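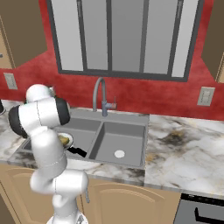 Double sink and kitchen window

Birsen's Two Weeks With Us

My mother-in-law, Birsen Sönmez, came to stay in January and went home at the end of the month. Several of you asked how it went, so I am putting it all in one place instead of answering the emails one by one.

The drive from Boseston is 400 miles. She wanted to do it herself in one day and we talked her into stopping overnight. She got here at 4:30 in the afternoon with two suitcases, a cooler, and a box of sesame rings from the Işık bakery. Deniz met her at the door in his pajamas. He is two and a half and had only seen her on the phone since last summer, so he hid behind the couch for the first hour. After that he followed her everywhere, including to the bathroom.

The plan was for her to watch him while I went back to work full time. The daycare we liked did not have an opening until February, and I had already used up my leave. It was a good plan for the first three days. On the fourth day Deniz woke up from his nap hot and glassy-eyed, and I got a call at my desk. Birsen does not panic, but she was talking faster than usual. By evening he had an ear infection diagnosis, a bottle of pink medicine, and a strong opinion about the medicine.

We tried it in applesauce and he spit out the applesauce. We tried it in yogurt and he stopped trusting yogurt. What worked in the end was Birsen letting him hold the syringe and push it himself. He got it on his shirt the first few times. By the weekend he was asking for it.

Then I caught a cold from him and Mehmet caught it from me. Birsen did not get sick at all. She says it is because she drinks hot water with lemon in the morning. She made soup twice, red lentil first and then chicken with orzo, and she did the laundry even though I asked her not to. She folds towels in thirds and we fold them in half, so the linen closet is now a mix. I have left it that way.

The sleeping arrangements were harder than I expected. Her room shares a wall with Deniz's, and every time he coughed she got up, and then I got up because I heard her. We ran the little Dokunano humidifier in his room and it helped some. It has to be refilled at night or it beeps. I also bought him a new blanket, a gray Flullatano that cost 40 dollars, and he will not use it. He uses the old one with the hole in it. The new one is on our bed now.

Birsen and I had one disagreement, about television. We keep it to one show before dinner. She had been letting him watch most of the morning while he was sick, and I came home early and said something about it in a tone I should not have used. She was quiet through dinner. Later she told me she had raised three children in an apartment with no car and had done whatever got them through the day when they were sick. I said I was sorry and that I was tired. She said she was tired too. We had tea and went to bed at nine, and it did not come up again.

My friend Farzana Niazi took Deniz for an afternoon in the second week so Birsen could have some time off. I thought she would rest. She had Mehmet drive her to the fabric store, and then she hemmed the living room curtains, which had been pinned up since we moved in. Farzana reports that Deniz ate two bowls of rice at her house and cried when it was time to leave.

On her last night we looked through the photo album she brought. There is one of Mehmet at the same age, sitting in a washtub and looking furious, and he and Deniz have exactly the same eyebrows. I am going to get copies made. If anyone in the family wants one, let me know before the end of the month.

Deniz finished the medicine and his ear looked fine at the recheck. He started daycare last week. Drop-off has been rough but his teacher tells me he stops crying before I get to the parking lot. Birsen calls at six every evening to ask what he ate. She is talking about coming back in the spring, by plane this time.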